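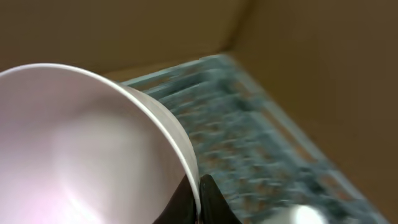
I bought the Etarar mixing bowl in August to replace a Pyrex one that had finally chipped, and I've used it most days since. It's the large size in white, the one sold with a lid. I paid full price and nobody has sent me anything for this review.

Most of what I make in it is bread, so most of this is going to be about bread. I also do the odd cake, a lot of coleslaw, and the Christmas pudding, which went in last week and is the reason I've finally sat down to write this up.

## Size and weight

The Etarar is big. My old bowl would take a two-loaf batch of dough if I was careful, and by the end of the first rise the tea towel would be stuck to it. With this one there's room to spare. I can mix, fold and prove the same batch without moving it, and that has saved me more washing up than I expected.

It's also heavy. I don't mind that when I'm stirring, as it stays where it's put and I don't need a damp cloth underneath. I do mind it when I'm lifting it down from the shelf above the cooker. After a month of that I moved it to a low cupboard, and the saucepans had to go elsewhere. If you have sore wrists or only high shelves, try to pick one up in a shop before you order.

It doesn't fit in my sink flat. It has to go in at an angle, and then the tap hits the side and sprays the window sill. I wash it in two halves, turning it round. It does fit the bottom rack of the dishwasher, but only if nothing else tall is in there, so I rarely bother.

## Mixing in it

The sides are well curved with no tight corner at the bottom, so a plastic scraper goes all the way round in one sweep. My previous bowl had a flat base with a definite edge and there was always a ring of dry flour left in it. I've not had that problem once with the Etarar.

For cakes it's less good. A small sponge mix spreads out thinly across the bottom and the beaters of my hand mixer don't reach into it properly. I end up holding the bowl tipped with one arm and the mixer in the other hand, and it is too heavy to do that for long. For anything under four eggs I go back to a smaller bowl.

Egg whites whisk up fine. Cream is fine as well if there's enough of it.

There's no spout. Some people will want one for batter. I ladle pancake batter anyway so I haven't missed it, but I did try to pour a Yorkshire pudding mix straight into a tin and a good part of it went down the outside of the bowl and on to the oven door.

## The lid

This is the weak point. The lid is a soft plastic disc that presses on, and for the first few weeks it held well. I could leave dough in the fridge overnight and it didn't skin over. By October it had started to lift on one side. It goes on, you turn your back, and there's a small pop. Running it under the hot tap first helps a bit.

I wrote to Etarar and they replied in two days, which was quicker than I expected, offering me a new lid at half price. I thought that was a bit mean for something a couple of months old. I said so, and they sent one free. The new one is tighter so far, but so was the first one to begin with.

In the meantime I've gone back to a dinner plate on top for short rises and a shower cap for long ones. Both work.

## Staining and marks

I made a large batch of piccalilli in it in September. I assumed the turmeric would ruin it, and there was a yellow tinge afterwards, low down where it had sat overnight. I filled the bowl with hot water and a spoonful of bicarbonate of soda, left it until the evening and the tinge had gone. Beetroot has washed straight off.

It does pick up grey marks from metal spoons. They look like scratches and aren't. A cream cleaner takes them off with a bit of rubbing. I now use a wooden spoon unless I forget.

## Keeping the dough warm

My kitchen is cold from November onwards and a heavy bowl takes a while to warm through. If I mix with warm water in a cold bowl, the dough loses that warmth quickly, and the first rise drags on well into the afternoon. What I do now is fill the bowl from the hot tap while I weigh out the flour, then empty and dry it. That makes a clear difference. Once it's warm it stays warm, so there's a benefit at the other end.

I tried it in the airing cupboard as well. It fits, just, if I take out the towels.

## Compared with the others I've used

**Tredum stainless steel bowl.** I had one of these for years and gave it to my sister. It's far lighter, cheaper, and you can drop it. It also slides all over the worktop and makes a horrible noise with a hand mixer. For salads and for carrying things out to the garden I'd still choose the Tredum. For bread I prefer the weight.

**Flulton plastic bowl with the rubber base.** Good grip and it has a spout. The inside went rough after a year or so, and it held on to the smell of onions whatever I did. I use it for soaking paintbrushes now.

**Arain nesting set.** I borrowed a set for a weekend when we had 16 people over. Nice to look at and the smaller ones were a very handy size. The largest is still smaller than the Etarar, and I had to split the potato salad between two. If you don't bake bread every week, I'd say the Arain set is the more sensible buy, as you get the full range for not much more money and it all packs away inside itself.

## Things I'd change

A better lid, first of all. After that, some sort of grip or lip underneath, as it's awkward to lift when it's full and your hands are floury. I carry it against my chest, and I have the aprons to prove it.

I'd also like them to sell it without the lid for less. I looked on the website and you can buy the lid without the bowl but there's no way to do it the other way round.

The box was oversized and stuffed with polystyrene, which our council won't take. A bowl sent in cardboard alone would probably be all right.

## Would I buy it again

Yes, for bread. I've looked at the reviews on the shop's own page – 178 of them when I last checked – and the complaints are nearly all about the lid or the weight, and I'd agree with both. The few that mention cracks seem to be people who put it in the oven, and the leaflet does say not to.

For somebody who mostly makes cakes, or who has a small kitchen, I wouldn't recommend it. It takes up a whole cupboard shelf and you'd be lifting it out for jobs that a bowl half the size would do better.

I'd give it four out of five, with the missing one for the lid. If the second lid goes the same way as the first I'll come back and change that to three.

*November 23, 2022*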